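Speaker notes: Moving the Hagedorn archive to fixed-length records
Diễm Vi, session 2, 30 minutes including questions

Slide 1. Title
Leave it up while people sit down. Say name, team, and that the slides will be on the Danura shared drive afterward. Questions at the end, except for corrections, which can come at any time.

Slide 2. What the archive is
Hagedorn is the long-term store for billing records. Each record is a plain text line. The original format was comma-separated, with quotes around any field that held a comma. It worked as long as one program wrote the files. By the time we took over, 11 programs wrote them, and they did not agree on how to escape a quote mark inside a quoted field.

Mention that the oldest files predate the style guide. Do not go into the history of the style guide.

Slide 3. The failure that started this
On November 29, 2020, the nightly load stopped partway through a file. A customer address contained a line break. The writer had kept the line break inside quotes, as the common rules allow. The reader split on line breaks first and looked for quotes second. Every record after that point in the file was read with its fields shifted by two.

Pause here. The load did not raise an error at the bad record. It raised one much later, when a postal code landed in a date column. All the shifted records before that had passed checks because the columns involved accept any text.

Slide 4. Options considered
Option one was to fix the reader. This handles the line break but leaves the 11 writers as they are.
Option two was to move to a binary format with a schema. Allance already uses one. The cost is that support staff can no longer open a file in a text editor, and they do this daily.
Option three was fixed-length records, still plain text. Each record is 1,024 bytes, padded with spaces, with field positions listed in a layout file.

We chose option three. Expect a reaction from the database people. Acknowledge that the format is old and wastes space. Compression removes most of the padding on disk.

Slide 5. Why a fixed length helps
Record number n starts at n times the record length, counting from zero. A reader can jump to any record without scanning the ones before it. A damaged record stays damaged on its own and does not move its neighbors, provided the byte count is preserved. A file whose size is not an exact multiple of the record length is rejected before any line is read. That last check is one comparison and has caught every truncated transfer in testing.

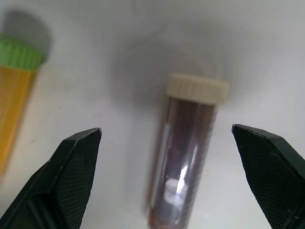
What happens when a field is longer than the space set aside for it?
The writer refuses the record and sends it to an overflow file, along with the name of the field that did not fit. Nothing is cut short. An operator then decides whether to widen the field in the next layout version or correct the source data.

Slide 6. Bytes and characters
Stress this slide. Field widths are in bytes. A name with accented letters takes more bytes in UTF-8 than it has characters. Use my own name as the case: eight characters with the space, more than eight bytes. The first version of the Arier writer padded by character count, and its records came out too long. The size check rejected the file.

The rule for writers: encode first, measure second, pad last.

Slide 7. Layout versions
The first four bytes of each record hold the layout version. Mixed versions in one file are not allowed. A new version may widen a field or use reserved space at the end. It may not reorder fields. Old layout files are never deleted.

Slide 8. Migration
Files were converted oldest first, starting in September. Each one was converted, converted back, and compared with the original field by field. Files that did not match went to a manual queue. Most of the mismatches were trailing spaces, which the new format cannot tell apart from padding. We decided that trailing spaces carry no meaning and recorded that in the layout document.

If short on time, skip to slide 9.

Slide 9. Open items
Overflow files have no retention rule yet.
The Arier writer still needs a review of its number formatting.
Contact details are on the slide. Take questions.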